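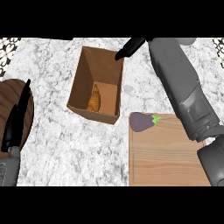

An open cardboard box on a marble countertop

About Stallellow

Stallellow is a website about television drama, mostly the long-running kind with big casts and complicated families. We publish episode recaps, character essays and season guides. The site started in 2000 as a mailing list for viewers of one hospital series, and when that show ended the list kept going and picked up others.

Today we cover 8 shows at a time. When one is canceled or finishes its run, readers vote on what takes its place. The vote stays open through August so the new pages are ready for the fall season.

Recaps go up by noon the day after an episode airs. They contain full spoilers for that episode and none for later ones. Character essays are different - they assume you have seen everything, and they say so in the first line. The archive holds 79 season guides, including complete sets for Quintanilla and The Surnach House, the two shows we get the most mail about.

Stallellow is owned by Lustton, a small publisher that also runs a site for radio plays. Lustton pays for hosting and editing and does not choose what we cover. We accept screeners from networks, and any review based on one is marked.

Readers are welcome to send in essays. Please keep them under 2000 words, stick to one character or one storyline, and give episode titles when you quote dialogue. We answer every submission, usually within a month - longer during finale season. Corrections can be sent through the contact form at the foot of each page.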